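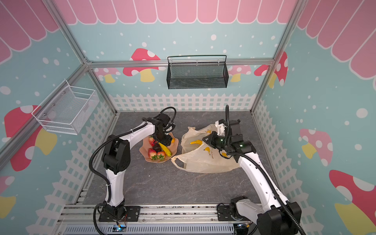

Step 3: Setting the zero on your Plelter kitchen scale

Pop the scale on a level bench and hold TARE for 2 seconds. I do mine before the kettle's on, as steam fogs up the display.

Step 4: Choosing units

Press UNIT until you see g. Mine arrived set to ounces, so check!
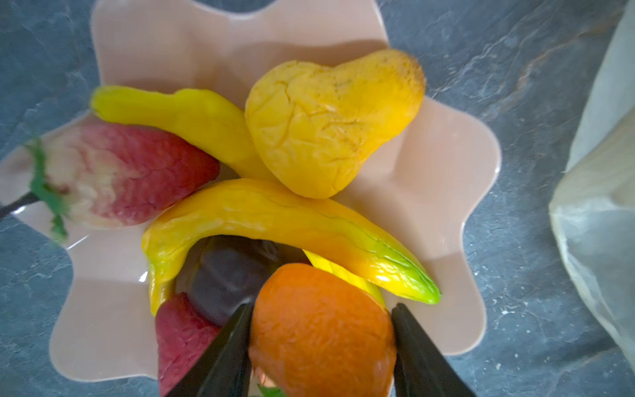
Caution: the limit is 3000 g, and that includes your mixing bowl. If you see Err, take everything off and go back to step 3.
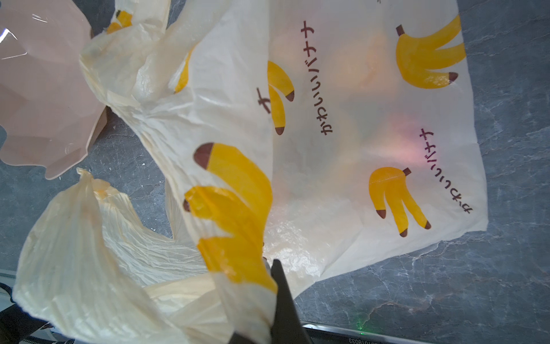
Marlene Hamann

Step 5: Calibrating

1. Switch off, then hold UNIT and press ON.
2. When CAL flashes, add a 100 g weight — not a tin of tuna, I've tried.
3. Wait for the beep.

Note: fresh batteries first, please.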